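Search this journal Enter keywords Go

09/03/2020

Hand gripper service, Reta unit 2.

Started on the Reta at eight. Inger Stougaard had left a note on it the evening before: right finger late on closing, pad contact uneven, no error in the log. She had tried it with a fresh cable and got the same result, so the cable was out of the question before I began. I appreciate notes like that. The last note I got for this unit consisted of the word "sticky."

Service counter read 997 at power-on. The counter rolls over at 4000 and I had not written down the rollover at the February service, so the number means either very little use or a full round plus a bit. Checked the Mostix log. It is a full round plus a bit. The interval for cleaning the linkage is 3000 closures, and we have gone past it. Changed the counter setting so that it warns at 3000 and wants an acknowledgment before it lets the next recording begin. That setting has been in the menu the whole time.

Took the unit to the bench first. Body screws checked with the small driver, all firm except the one near the upper edge of the center section, which took a quarter turn. Did not add thread locker to it yet. I want to see whether it moves again on its own before I glue over the evidence.

Linkage: moved both arms by hand with the trigger free. Left side smooth through the full stroke. Right side has a spot near two thirds closed where it hesitates, then catches up. You can feel it with a fingertip on the arm and you can hear it if the extractor fan is off. Took the right finger off. Lint behind the pivot, gray and felted, packed in tight enough that it came out in one piece with tweezers. This fits with the printed cloth. Everything we use as a ground surface sheds, and the gripper spends its life low down at the level of the plate.

Cleaned the pivot with alcohol and a swab, let it dry, one small drop of the light oil, wiped off the excess. Same on the left for symmetry. The manual from Truvley says to oil the pins dry to the touch, a phrase I have read many times and still interpret freely. Refitted the right finger and set the bolts hand tight, then to the torque mark.

Bench test after refitting:
Closing from full open, both fingers arrive together by eye.
Closing on a feeler strip at the pad tips, light grip on both sides.
Closing on the same strip at the pad root, light grip on the left, loose on the right.

So the hesitation is fixed and the uneven contact is a separate fault. The right pad is sitting at an angle. Took it off. The adhesive had crept toward the tip and left the root thin. I scraped the backing clean and bonded a new pad from the drawer, clamped between two blocks with paper on the faces so the blocks would not mark the rubber. Thirty minutes in the clamp. The packet says twenty, but the room was cold.

While that set I did the zero. Our procedure has the zero taken with the pads touching, which makes it depend on the pads, and new pads are always slightly thicker than worn ones. Olga Prieto raised this at the Lund visit and I argued with her at the time. She is right. With one new pad and one old one the touching point is no longer in the center, and the software puts the centerline where the fingers meet. For a top-down grasp it makes no difference. For a plate rim it does, because one finger has to go over the rim and the other has to stay outside it, and a shift of a millimeter or so puts the outer finger on the rim instead of beside it.

Replaced the left pad as well. That cost another thirty minutes and used the last pair of that size. Order more. Hrefna Vestergaard has the part number, or had it.

New zero taken with both pads fresh. Opening width measured with the calipers against the reading at full open, half and near closed. Agreement good at full and half. Near closed the reading is a little high, the same as before the service, so that belongs to the encoder curve and I have left it alone. I wrote the offset on tape and stuck the tape inside the case lid under the old one. The old one stays for comparison.

After lunch moved to the padded floor for the field check. Same layout as the tableware task: plate nearest, the two translucent bowls behind it, play food and the orange pan off to the left, the yellow detergent jug at the back, small orange bowl and the blue tub to the right. The assembly sheet was lying along the left side. Approach each time from the near edge of the plate, fingers open, one finger to each side of the point where I wanted the grip.

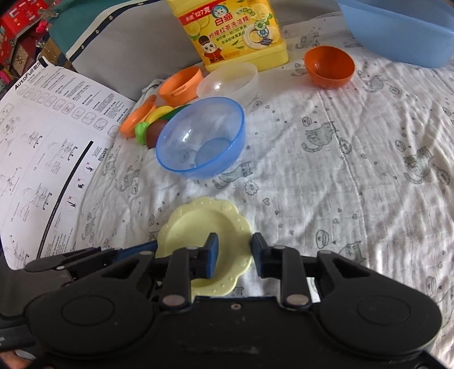 Jaws open at the plate, blue pads on both fingers. 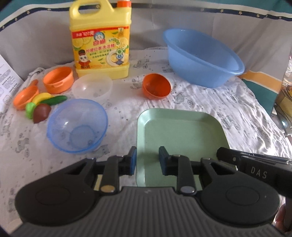
The approach is the part that wants care. With the jaws wide the housings on either side take up a great deal of room, and the body comes down on the cloth before the pads reach plate height if the wrist is too flat. I had been holding it too flat for weeks, I think. Raised the wrist by a hand's breadth and the pads came in square. Brynhildur Skov watched two of the attempts and said that her habit is to set the heel of the hand down first and pivot from there. Tried it. It works for the plate and is useless for the bowls, where there is no room for the heel of the hand.

Ran 11 closures on the plate rim and wrote down the result of each. First two slipped; the pads still had a film from the packet. Wiped both pads with alcohol and waited for them to dry. The remaining nine held through a slow lift to about the height of the bowl rims. On the seventh the plate turned in the grip by a few degrees and stopped there. I marked that one as held with rotation. If it shows up again it is the pad compound and I will ask for the softer one.

The light blue bowl with the lip: grips well at the wall, badly at the lip, no change from before the service. The frosted bowl: both pads make contact, and the width reading is steady. The jug is outside the opening range across its body and I did not try it. Somebody will ask about the handle on the jug. I have not tested the handle.

Pulled the recordings into Mostix afterward and plotted left and right finger position against the trigger. The two lines lie on top of each other now from full open to contact. In Inger's file from the day before, the right line has a clear step at two thirds, exactly where I felt it on the bench. Saved both plots in the service folder under the unit number. Themis Mavromatis wants a script that looks for that step automatically and flags it at the end of every session. Reasonable. The step is large compared with the noise, and a simple difference between the two lines would find it. I said I could have something rough for him in a week. I should have said two.

Some thoughts on the lint. Cleaning at the interval treats the result. Options are a thin boot over each pivot, a brush built into the stand, or washing the cloths before use and accepting that the first wash makes them shed more. The boot would cover the metal discs and I use those to check alignment by eye, the brass-colored one on the left and the silver-gray one on the right, so I am against the boot. The brush costs nothing. I have an old toothbrush cut down to fit under the arms and will fix it to the stand with a clip. Unit 1 gets the same.

Left over for tomorrow:
Check the screw at the upper edge of the center section again after the morning session.
Order pads, two sizes, several pairs.
Rewrite the zero procedure so that pads are always changed in pairs. Credit Olga in the change note.
Clean the side arm, which picks up hand grease where the fingers rest.
Ask Hrefna where the second torque driver went.

Unit 2 back in its case at a quarter to five, counter reset to zero, rollover written down this time on the same tape as the offset.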